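Kastard Bin Packing Set: README

Version 5, maintained by Llinos Gape and Kimutai Kaijage

Contents

The Kastard set covers one household activity, putting small goods into an open rectangular bin and taking them out again. It has 700 short episodes of placing and 200 of removal. Each episode has a text record with the goods used, the order in which they were handled, and a note on how they ended up.

The records were written in May at the Plokthorpe site by Adhiambo Laizer and Xolani Chauke. Irina Jitaru checked the wording and merged duplicate item names.

Setup

The bin stands on a pale wooden table. It is metal, open at the top, and has no divider or lining. Floor contact is recorded separately from wall contact, as goods that lean on a wall tend to be harder to pick up later. The table is never used as a packing surface. Anything that lands on it is entered as "outside" and the episode is kept.

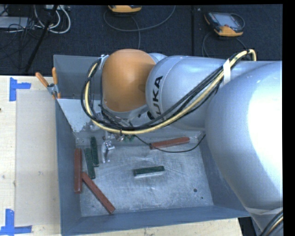 Fill level is given on a scale from 0 to 9. Zero means that the bin floor is clear. Nine means that at least one item stands higher than the rim. Levels between the two were judged by eye and should be treated as ordered labels, not as volumes. Two annotators may differ by one step on the same load, and differences of that size were left alone.

Goods

Items are grouped by how they behave when packed:

rigid: tins, blocks, closed boxes
soft: cloths, sponges, folded bags
rolling: balls, tubes, short bottles
flat: lids, cards, thin books

An item has one group only. A tube with flattened ends is still "rolling". A cloth tied in a bundle is still "soft". The full list is in goods.txt, with the Oseck stock names in the second column. Those names are kept for matching old records and have no other use.

Fields

episode: running number, with gaps where records were withdrawn
task: place or remove
items: names from goods.txt, in handling order
level_start, level_end: 0 to 9
contact: floor, wall, item, outside
note: free text, may be empty

Known problems

Removal episodes before version 5 sometimes list items in packing order. These were fixed where the note made the order clear. The rest have "order?" at the start of the note.

"Wall" was used too freely for flat goods in the first batch. A lid lying on the floor with its edge against the side should be "floor".

The Lekota subset uses "tray" for the bin in its notes. It is the same bin. The wording was left as written.

Changes

27th May: version 5 released. Contact labels revised, empty notes allowed, goods.txt sorted by group.

Corrections go to Llinos Gape, with the episode number in the subject line.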